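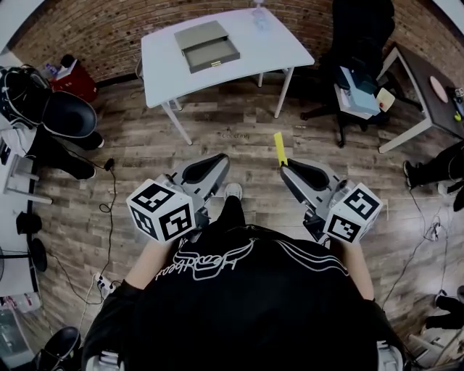
Fonholm workroom refit, update for Vulero, 29 Oct 2021

Floor first. Planks staying as they are, weathered look suits the brick wall so no sanding. Saves 500 on the Maksymiv quote. White table in place, dark brown one in the corner for now, might swap them. Drawer box lives on the white table, small parts to go in there.

Still to do: cables off the floor and clipped to the skirting, power strip moved, papers and light blue box off the chair adn onto a shelf. Shelf not orderd yet. Need about 3 more weeks.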